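Cómo montar tu cineclub en casa con Pamel

3. Crea la lista de la temporada. Yo entro en Listas > Nueva y le pongo un nombre que luego reconozca (la mía se llama «Enero negro», ¡catorce películas!).

4. Añade los títulos. Si buscas por director salen también los cortos, así que marca antes la casilla Largometrajes. Yo no lo hice y me pasé media tarde borrando.
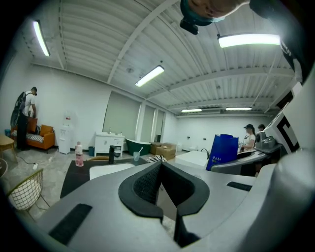
5. Invita a tu gente. Escribe su correo y elige Puede votar. A Charito le di permiso de edición y me coló tres musicales, avisado quedas.

Nota: los votos se cierran al fijar la fecha.

Cuidado: si borras la lista, se van también las reseñas. Expórtalas primero.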